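Long thread on steaming buns at home in an electric steamer. I have been making them most weeks since last November and people keep asking for the details, so I'm putting them in one place.

The dough first. 300 grams of all-purpose flour, a teaspoon of instant yeast, two tablespoons of sugar, a pinch of salt, a tablespoon of neutral oil and enough warm water to bring it together. Low-protein flour gives a whiter, softer bun. Bread flour works but comes out chewy.

I buy the Plerkine flour in the blue bag. Any cheap all-purpose is fine. I have used store brand plenty of times.

Knead until it stops sticking to your hands, then keep going a few more minutes. A rough dough makes a rough bun, and steaming doesn't hide anything the way a brown crust does.

First rise is an hour in a covered bowl. Then knead again to press the gas out. I skipped this for months and had big bubbles under the skin every time.

Divide, fill if you're filling, pleat the top, and set each one on a small square of parchment or straight onto an oiled tray. I do both depending on whether I have any parchment left.

Second rise is shorter, 27 minutes in my kitchen. Pick one up. If it feels light for its size, it's ready. If you press the side and the dent stays, it has gone too far and will probably wrinkle.

Now the steamer. Mine is an electric base with one steel tier and a glass lid, bought secondhand. It has one knob and no display.

Spacing matters more than people think. Three in a triangle leaves each one room on every side. When I crowded the tier they grew into each other and tore when I pulled them apart. 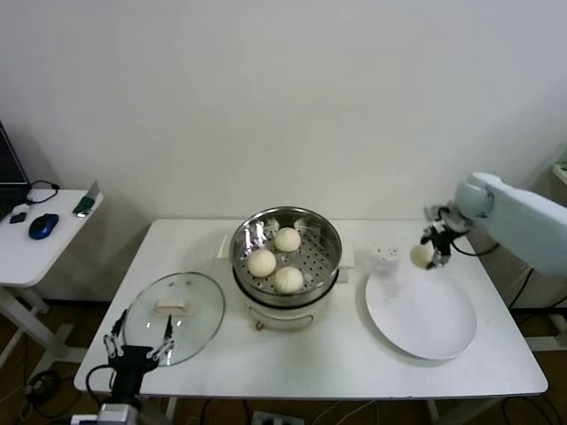
Do you need to preheat the water before the buns go in?
For small buns I start with cold water, because the slow warm-up works as the tail end of the second rise. If they are already fully risen, get the water steaming first.

Fill the base to the line with plain water. If your base has no line, two fingers deep is enough for one batch. The water should never touch the tray.

Once there's steam, small buns take 12 minutes and filled ones take 15. Meat filling gets a couple more. Cut one open the first time you try a new size.

Glass lids drip. You can wrap the lid in a thin dish towel, ends tied up on top and well away from the base. I do this for plain buns, where every drip leaves a yellowish spot. For filled ones I don't bother.

When the time is up, switch off and leave the lid where it is for 4 minutes. Then tilt it open a crack, away from your face, and wait a bit before taking it off. Opening it all at once is the usual cause of collapsed buns.

Have the plate out before you open anything. A big flat one with a rim is good. Put it next to the steamer so you aren't carrying hot buns across the kitchen.

The lid needs somewhere to go too. I put mine on the other side of the steamer from the plate. If you lay it upside down, the water stays in the lid and off the table.

Move the buns one at a time. Silicone-tipped tongs are good, and so is a thin spatula if the bottoms stick. Squeezing hard leaves dents that don't come back – the skin is still very soft at this point.

Leave gaps on the plate as well. They stick to each other while they're hot just as easily as they do in the tier. 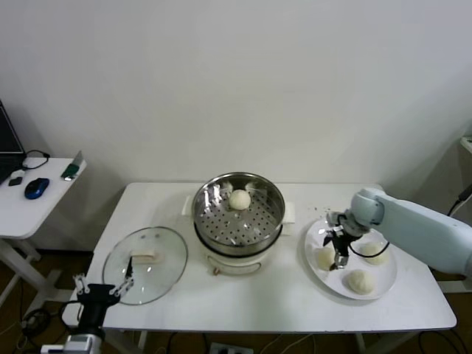 Let them sit five minutes before eating. The skin dries a little and stops being tacky.

Leftovers: cool completely, then into a bag in the fridge for 2 days or the freezer for a month. Reheat in the steamer from frozen, 8 minutes. The microwave works if you wrap the bun in a damp paper towel, but eat it right away or it turns to rubber.

Fillings I repeat: red bean, pork and cabbage, and a potato and mustard seed one out of an old Govindasamy spice packet recipe. The potato one has to be quite dry or the bottom goes soggy.

Cleaning: empty the base every time, after it cools. Hard water leaves a white crust. A little vinegar in water for half an hour takes it off. The holes in the tray clog with dough, and an old toothbrush gets them clear.

If the bottoms come out wet, there is too much water in the base. If they come out yellow, look at the flour before you blame the steamer.

Next thread will be the whole wheat version – I'm still adjusting the water on that one.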